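Loswood Residents' Association
Linen and Wardrobe Working Group
Minutes of the meeting held 10/23/25, Clillel Room, ground floor

Present: five members. Apologies received from one member.
The meeting opened at the set hour. The chair's duties were taken by the member for Winden block.

1. Minutes of the previous meeting

The minutes were accepted with one correction. Under item 4, "hanging width" should read "hanging depth." The figure itself stands.

2. Matters arising

2.1 Shelf labels in the shared store. The new labels have been fitted on the upper shelves. The lower shelves still carry the old lettering and will be done before the next meeting.

2.2 Cedar blocks. The supplier, Srithong, has confirmed that the blocks can be returned unopened. It was agreed to keep the present stock and to place no further order this year.

2.3 Lost key to locker 3011. The key has not been found. A replacement lock is to be fitted. The contents of the locker were listed by two members and left in place.

3. Winter coats: folding and storage guidance

The group considered the draft sheet on folding heavy outerwear at home before it goes into under-bed boxes. The draft assumes that the resident has no large table and will work on the bed.

It was noted that the draft does not say which way the coat should lie. Members had tried both directions. With the collar toward the headboard, the hem comes nearest to the person folding, and the first fold can be made from the foot of the bed. It was agreed that the sheet should specify this direction.

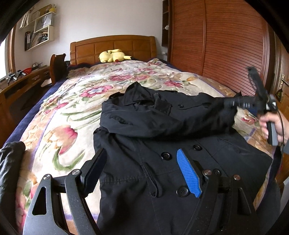 Buttoned coats took up most of the discussion. The draft tells the reader to fasten every button before folding. One member held that this is correct for single-breasted coats only, and that on a double-breasted coat the outer buttons mark the fabric beneath when the box is full. The black coat laid out on the floral quilt was taken as the working case: it is double-breasted, it has a hood as well as a collar, and there is a buttoned tab across the lower front. The hood is bunched up at the collar end, and members agreed that a coat folded in that state would make a box too high at one side. The sheet will therefore say that the hood is to be spread flat before either sleeve is moved. The sleeve stretched out to the side was also discussed. Under the draft wording both sleeves are brought in together. The wording is to be changed so that each sleeve is smoothed along its length and brought in separately, with the cuff pointing to the hem.

3.1 Tabs and flaps. To be left buttoned. Loose belts are to be removed, rolled, and placed in a pocket. Agreed.

3.2 Creases. The draft allows light steaming before storage. Concern was raised about coats being boxed while still damp. The steaming line will be moved to the section on taking coats out of storage. Agreed by four votes to one.

3.3 Working surface. A member asked whether the bedspread should be removed first. The group's view was that a quilt may stay on the bed if it is clean and lies flat. Pillows, soft toys and blankets may stay at the headboard if they leave enough length for the coat. Other garments waiting to be folded should be placed on a chair.

3.4 Dark cloth. Lint shows on black fabric and is carried into the box. The sheet will ask for one pass with a clothes brush on the outside before folding and one on the lining. The proposal to name a make of brush was not supported.

4. Under-bed boxes

The sample box from Srithong was examined. The lid closes over two folded coats of medium weight. With three it lifts at the corners. The group will advise no more than two coats to a box.

The runners on the sample were found stiff. The member for Clillel block will ask whether a box on casters is offered in the same size. Beds in Winden block have a lower side rail than those in the other blocks, and the clearance there must be measured before any order is placed.

5. Budget

Spending to the end of September was within the sum allowed. Almost all of the printing allowance remains. The folding sheet will be printed single-sided in black only.

6. Actions

Revise folding sheet, items 3 to 3.4: member for Loswood main block.
Measure bed clearance, Winden block: member for Winden block.
Inquire about casters: member for Clillel block.
Fit replacement lock, locker 3011: building office.
Complete lower shelf labels: store keeper.

7. Any other business

The store light switches off too soon for anyone working at the back shelves. Referred to the building office.

Date of next meeting to be set once the revised sheet has been sent out.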